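How to fold dark knitwear on the bed

I work for many years with second-hand clothes, and most of my folding I do at home on the bed. A bed is wide, it is soft for the knees if you kneel next to it, and you can leave the piles there until evening. For black clothes a light bedspread helps very much, you see every sleeve and every edge.

What you need: a flat bedspread, a lint roller, good daylight.

1. Pull the bedspread tight. On a quilted one the stitching makes small bumps, so stroke the cloth with your flat hand, do not press.

2. Close the buttons and zippers first. Lay the garment with its front down.

3. Fold one side to the middle, then the other side. The sleeves go straight down along the body.

4. Bring the hem up to the collar - in two steps if the piece is long. Turn it over and make the corners straight.

Black cloth on the quilted bedspread

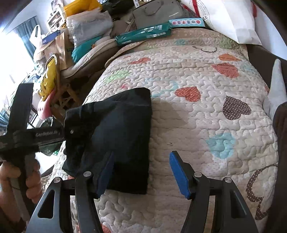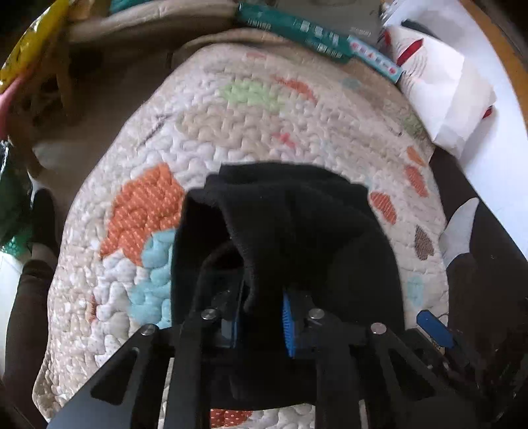 5. Shake out any piece that became crooked and start again from step 1. Correcting a bad fold takes longer than making a new one.

6. Roll off the lint only when the fold is finished, one time on each side.

Thick sweaters I fold only once across, otherwise the pile falls over in the closet. My colleague Tineke Kramer puts them on their side in a drawer, like books, and this works also for thin cardigans. Do not hang heavy knits on a hanger, the shoulders get long.

Next part, in April: scarves and socks.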